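Stuvar Reading Post — Frequently asked questions

Last updated 2019-05-08

What is Stuvar Reading Post?

It is a lending library by post for books about farming, soil, rivers, grazing, orchards and the people who live from them. We also publish reviews of these books, written by our members. The library is kept in Candgate, in a building we share with the seed shop Lopes, but most of the members never come to Candgate and they don't need to. The books travel to them.

Do I have to be a farmer?

No. Some members have sheep or vegetables, and many have a balcony or nothing at all. We ask only that you like to read about land. If you are a farmer, please tell us when you join, because some reviewers ask for a person with practical knowledge to look at their text before it is published.

How many books do you have?

The catalogue has 400 titles. It grows slowly, as we buy only what members have asked for and what we can send in a normal padded envelope. Large photographic books are in the catalogue with the mark "reading room only". You can read them in Candgate, at the long table behind the seed drawers.

How does the borrowing work?

You choose a title in the catalogue and press "Reserve". When the book is free we send it with a return label inside the back cover. You can have up to five books reserved at the same time, but only one is sent to you at a time. This is the rule that receives the most complaints, and we have discussed it more than once. For the moment it stays.

How long can I keep a book?

Four weeks, counted from the day it leaves us. If you live outside the country, write to us and we will count from the day it arrives. You may extend once, if no other member is waiting.

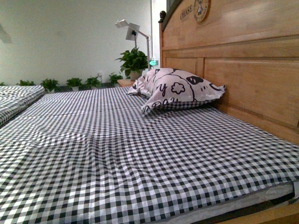
Extending is done on the same page where you reserved. Please don't do it by telephone. The telephone belongs to Lopes and they are kind people, but they cannot see our lists, and then a small paper note is written and the paper note is lost.

I returned a book but it still appears on my page.

We enter the returns by hand. Wait three working days, and if it is still there after this time, send us the number from the label. Normally the parcel is here and we have simply not opened the box.

May I write in the books?

No, also not with pencil. We know that some people find old notes in a margin charming. The reviewers find them less charming, because they begin to answer the notes instead of the book. If a copy comes to you already marked, leave it as it is and don't try to erase. The paper of the cheaper editions becomes thin very quickly.

A book arrived damaged. Will I pay for it?

You will not pay for damage that was there when you received it, but you must tell us before you send it back. For a book that gets wet, torn or eaten by a dog while it is with you, we ask for the price of a second-hand copy. For books out of print we try to agree on something reasonable, and up to now this has always been possible.

Who can write a review?

Every member who has borrowed the book from us, or who owns it. We don't accept reviews from authors, from their publishers, or from persons who have read only a chapter. You are allowed to give up in the middle of a book and to write about it, if you say clearly where you stopped and why.

What should a review contain?

We don't have a form. After reading many reviews we can say what is helpful for the others. Tell which landscape the book speaks about, and whether its advice could be used in a different climate. A book on dry grassland is sometimes praised as if it were valid for every field, and a member with heavy clay will be disappointed. Say if there are maps and if the maps can be read. Say whether the author has worked the land or visited it — both kinds of book can be good, but they are not the same kind.

Please don't tell the whole content in the order of the chapters. It is the most common fault in the texts we receive, and it makes them long.

How do I send my review?

By the Tekard form, which you find at the bottom of every catalogue page. Tekard saves your text only when you press "Keep draft", so we advise to write in another program first and copy it in. Italics disappear when you copy. We put them back for book titles, and for nothing else.

Will you change my text?

We correct spelling and we take out sentences that say the same thing a second time. Anything bigger we send back to you with a question. If you are not a native speaker, don't let this stop you. The person who edits these pages is not a native speaker either, as you have perhaps noticed.

May I give a bad review?

Yes, certainly. But be exact. "Boring" does not help another reader very much, while "the part about irrigation law is long and needs knowledge of the local courts" helps a lot. We don't publish remarks on the character of the author or on how they live.

Do you give stars?

We did this until February, and then we stopped. Almost every book had the same number of stars, and the few that had less were mostly books on difficult subjects and not bad books. The old stars are still visible in the archive, as we did not want to change texts that members had signed. 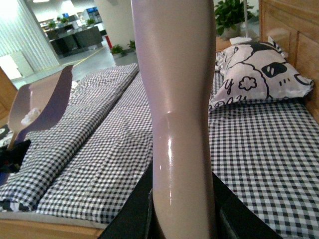 One member wrote to us afterwards that she missed them, because with small children in the house she chose her book in the time it takes to boil an egg, and the stars were quicker than any review. It is a fair point. We have since put a first line above each review, written by the reviewer, which should say in one sentence for whom the book is. If you sent a review before this change and want to add such a line, you can do it in Tekard under "My texts".

Can I suggest a book for the library?

Please do. Send the title, the publisher and a few words on why it should be here. We look at all suggestions together when we make an order. Novels are accepted if the land has a real part in them. A love story with a tractor on the cover is probably not enough, although we have one and it is almost never on the shelf.

Do you have books in other languages?

A small number, mostly in Portuguese and German, kept under the letter X in the catalogue for reasons of the old shelf plan. The review can be written in English or in the language of the book. If it is not in English, we ask you for a short English paragraph at the beginning.

Can a reading group borrow several copies?

Only for the titles marked "group". The copies go in one box to one address, and one person in the group is responsible for the return. Groups can keep the box longer than single members, but please ask us before you fix your meeting dates, as the boxes are reserved far in advance in winter.

What does the membership cost?

The current fee and the postage are on the page "Joining". We don't repeat them here because in the past the two pages did not always agree.

How do I leave?

Send back what you have and write us one line. Your reviews remain on the site under your name unless you ask us to take the name away. Reservations that are still open will be cancelled and the next member in the list will get a message.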